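招聘：机械手工作站维护技术员（Bivstead 实验车间，Girnwood 园区）
岗位一名，全职，驻场 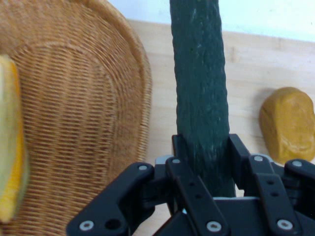

Mojtaba Babaei 看过招聘稿的初稿后回信说，别把这个岗位写成“机器人工程师”，来面试的人会以为整天写算法，这份工作一半以上的时间手里拿的是螺丝刀和扭矩扳手。我们按他的意见改了岗位名称，下面的工作内容也照实际情况重写了一遍。

一、这台工作站

Bivstead 实验车间有一台单臂抓取工作站，内部编号 Drerholm。工作站由一条机械臂、一只多指机械手、一台腕部小相机、一张木面工作台和一个控制柜组成，主要做蔬果、面包一类外形不规则物品的抓取和放置试验。机械手是连杆式结构，黑色平连杆用螺钉联接，指尖从两侧夹住物体。螺钉多，关节多，维护的工作量大部分也在这里。

工作站每天开机，白天由试验人员使用，晚上跑无人值守的重复动作。到写这份招聘启事时，机械手从上一次整体拆检算起已完成2,756次抓握。我们的规定是每满2,000次做一次指部检查，每次更换指部零件后重新标定。目前这些工作由两名试验人员兼着做，已经排不过来，上一次检查就拖过了次数，所以单独设岗。

二、日常工作

1. 开机前点检。检查各指连杆的螺钉有无松动、划线标记是否错位；手动扳动每个关节，感觉有无卡滞和异常间隙；检查指尖接触面有无磨损、残留果汁或面包屑；检查腕部线缆的弯曲处和插头锁扣。点检表当天填完，不补填。

2. 清洁。蔬果类试验后，指缝和连杆上的孔容易积东西。用无绒布蘸清洁剂擦拭，孔内用细毛刷，不用压缩空气直接吹关节。相机镜片单独用镜头纸，不和机械手共用抹布。

3. 紧固和更换。螺钉按装配图给定的扭矩复紧，拆下的螺钉不再使用，换新件并涂中强度螺纹胶。连杆左右不通用，装反了手指能动，但闭合时两侧不同步，抓细长物体会歪。更换后要做空载开合，再装标准棒试抓，最后才上真实物品。

4. 标定。包括机械手零位、腕部相机与机械手之间的位置关系、工作台面高度三项。换过相机支架或者碰撞过，三项都要重做；只换指尖垫的，做零位即可。标定文件按日期存档，旧文件不覆盖。

5. 台面布置。试验物品、篮子等容器按当天的任务单摆放。容器会滑动，每轮之间要核对位置。机械臂行程范围内不放工具、水杯和手机。

6. 故障处理。常见的有手指不到位、电流超限报警、相机丢图、急停后无法复位。能在现场解决的现场解决，解决不了的写清现象、报警代码和已经试过的办法，再联系机械手的供应商 Hashemi。请不要在没有记录的情况下反复重启。

7. 备件管理。指部连杆、指尖垫、螺钉、线缆、相机支架都有最低库存。指尖垫用得最快，现有80片，低于这个数就要下单。供应商交货周期不稳定，不要等用完再买。

三、今年要完成的几件事

这个岗位到岗后除日常维护外，还要负责以下工作：

把现有的纸质点检表改成电子表格，字段由你来定，试验人员会提意见。过去的纸质记录共359页，需要整理后录入，整理期间车间会安排一名实习生协助。

在四月前完成一次机械手整体拆检，包括所有关节轴的磨损测量。拆检需要停机，停机时间由你和试验组商定。

重新走一遍腕部线缆。现在的走法在手腕大角度翻转时偏紧，换过一次线缆，问题没有根除。

编一份给新试验人员看的操作与保养说明，篇幅不限，能让没碰过这台机器的人照着做完开机点检就行。

四、任职要求

必须具备：
中专及以上学历，机电、自动化、机械维修或相近专业。学历不符但有相应工作经验的，可以投。
两年以上设备装配、维修或调试经验，设备类型不限，做过机械臂末端工具、夹具或小型精密机构的优先考虑。
能看懂装配图和接线图，会用万用表、扭矩扳手、游标卡尺、塞尺。
会按手册完成机械臂的上电、示教、回零和急停复位。
记录写得清楚。面试时会请你现场写一份故障记录。

有则更好：
用过 Linux 命令行，能查看日志、备份文件、重启服务。
会用三维软件画简单的支架并打印出来。
做过手眼标定，或者愿意学。
能读英文手册。Hashemi 的手册没有中文版。

不要求：
不要求会训练模型，不要求发表过文章，不要求有管理经验。

五、安全要求

进入机械臂行程范围前必须切换到手动低速模式，并把示教器拿在手里。拆装指部零件时必须断电并挂牌，只按急停不算断电。无人值守试验开始前，由当班技术员确认围栏门锁好、台面无杂物、急停按钮可用，三项签字后才能启动。违反断电挂牌规定的，第一次停止单独操作资格，重新培训考核后恢复。

六、工作时间和待遇

每天工作八小时，每周休息两天，上午班和下午班轮换，不上夜班。夜间试验如遇报警，机器自动停机，第二天早上再处理，不需要半夜到场。整体拆检期间可能需要加班，加班安排调休或按规定支付加班费。

试用期三个月，试用期工资不打折。月薪根据经验面议，面试结束时会给出明确数字。缴纳五险一金，园区食堂有午餐补贴，外地应聘者入职后可以申请园区宿舍，两人一间，不保证马上有床位。

工作服、防砸鞋、护目镜由车间发放。手动工具车间配齐，习惯用自己工具的也可以带，登记即可。

入职第一个月由现任试验人员带教，先跟着做点检和清洁，第二周开始拆装单指，第三周学标定。能独立完成一次单指拆装、标定和试抓的，转为单独当班。

七、应聘方式

请准备以下材料：
简历一份，两页以内。
一段文字，写你修过的一台设备：出了什么问题，怎么查的，最后换了或改了什么。没修好的也可以写。
如有设备维护记录、图纸或打印件的照片，可以附上。涉及原单位保密内容的请不要发。

材料通过 Bivstead 招聘页面的投递入口提交，岗位选“机械手工作站维护技术员”。附件用 PDF 格式，文件名写姓名加岗位。也可以把纸质材料送到 Girnwood 园区前台，信封上注明 Drerholm 工作站。

面试分两部分。第一部分是谈话，半小时左右，主要问以往的工作。第二部分在车间进行，内容是对一根备用手指做拆装、复紧和间隙检查，图纸和工具现场提供，时间一个半小时，可以提问，可以查手册。请穿长裤和不露脚趾的鞋，长发请扎起，手表和戒指提前摘下。

面试结果在车间测试后五个工作日内通知，未录用的也会回复。路费凭票报销，仅限火车和长途汽车。

本启事发布于2025年1月20日，招到合适的人即关闭投递入口。关于岗位内容的问题可以在招聘页面留言，由 Mojtaba Babaei 答复；关于工资、宿舍和入职手续的问题请直接问前台人事。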